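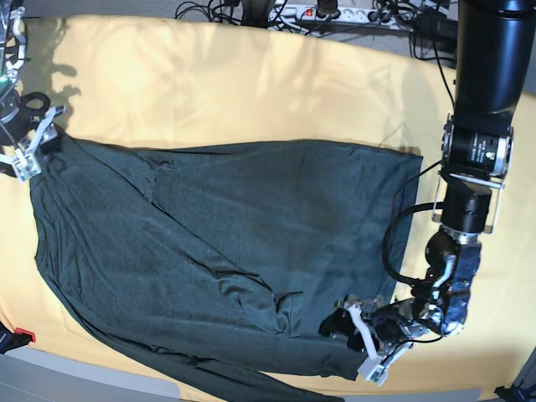 Ferngateの薄手ニット、色は深緑。買って9か月が過ぎたので、感想を書いておく。通販のHirkeroで注文したもので、同じ時期にもう一着、Talterのグレーも買った。よく似た用途の服を同時に2着買うのは無駄だという意見が家庭内にあったことも、公平のために記しておく。

## Ferngate 薄手ニット(深緑)

まず着心地。軽い。生地にわずかな光沢があり、会議に着ていっても寝間着だとは思われない。私は一度本当に寝間着として着て、そのまま画面越しの打ち合わせに出たが、何も言われなかった。言われなかっただけかもしれない。

色も気に入っている。商品ページでは「森の記憶」という名前がついていて、注文ボタンを押すのに少し勇気がいった。届いたものは普通に深緑だった。黒いズボンにも紺のズボンにも合うし、そもそも私はその二色しか持っていない。

問題は、たたむときに始まる。

この服、平らなところに広げても平らになってくれない。手で伸ばすと、伸ばした分だけ隣に斜めのしわが移る。袖がまた長い。身頃の上に斜めに置いて、よし次、と思った頃には袖口がくしゃっと縮こまっている。残りの袖を追いかけているうちに、今度は裾が机の端からずり落ちそうになる。うちの机は決して小さくない。黄色い布をかけた、家族で夕食ができる大きさの机である。セーター一枚に負けるとは思わなかった。

付属の紙には、デザイン担当のHermenegildo Ocampo氏の言葉として「たたむ時間もまた着る時間です」とある。詩としては嫌いではない。手順の説明も一行くらいは欲しかった。

試行錯誤の末、今は次のやり方に落ち着いている。

1. 背中を上にして広げ、しわは大きいものだけ直す。細かいものは見なかったことにする
2. 袖を片方ずつ、身頃の上へ寝かせる
3. 左右を内側に折る
4. 裾から二つ折りにして、すぐ引き出しに入れる

4の「すぐ」が肝心で、電話に出たりすると戻ったときには形が崩れている。積み重ねるのも勧めない。三枚目あたりから山が静かに傾いていく。

洗濯には強かった。几帳面な家族が洗濯機の横の紙に印をつけていて、それによると21回洗っている。ネットに入れて弱水流、平干し。首まわりは伸びていないし、毛玉も脇の下に少しできただけだ。肘はややくたびれてきたが、これは机に肘をついて暮らしている人間の側にも責任がある。

## Talter ニット(グレー)
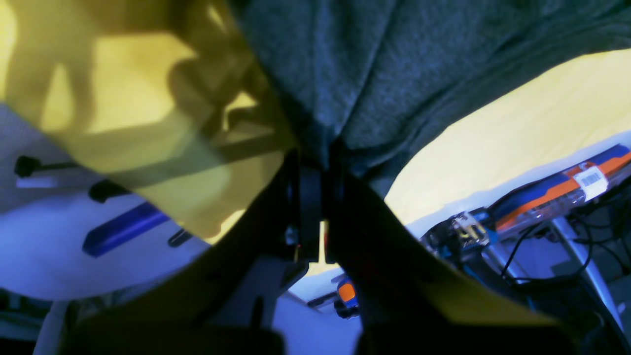
青みがかったチャコールグレーで、手触りはこちらのほうが断然柔らかい。表面がふわふわと毛羽立っていて、猫のいない家に猫の気配が生まれる。撫でていると落ち着くので、値段のうち何割かはその代金だと考えることにした。

つまんで持ち上げたときの感じも深緑とは違う。つまんだところへひだが集まって、あとは素直に垂れてくれる。机の上で戻すときも扱いやすく、多少雑にたたんでも、引き出しから出した姿は意外とまともだった。朝の機嫌にはかなり影響する。

そのかわり、この毛羽が何でも拾う。糸くず、紙くず、一度などはシールの台紙をつけたまま郵便局まで行った。窓口の人は親切にも何も言わず、帰宅してから家族が笑いながら教えてくれた。粘着ローラーは必需品で、しかも玄関に置かないと意味がない。

暖かさはTalterが上。冬場の通勤にはちょうどよく、暖房の効いた電車では少し後悔する。春先はFerngateの出番になる。結局、二着買ったのは正しかったと主張しているのだが、まだ認められていない。

## 点数

**Ferngate(深緑):70点**
着ているあいだは文句なし。脱いでからが長い。袖口があんなに縮こまらなければ、あと10点は足した。

**Talter(グレー):もう少し上**
ローラーの替えを買い忘れない人なら、こちらを先に買っていいと思う。私は先週忘れた。

サイズ感について質問をもらっていたので追記。どちらも普段のサイズで大丈夫だが、Ferngateは袖が長めなので、腕の短い人は一つ下も試してみてほしい。Hirkeroでの返品は未開封に限るとのことで、どうやって試すのかは問い合わせ中。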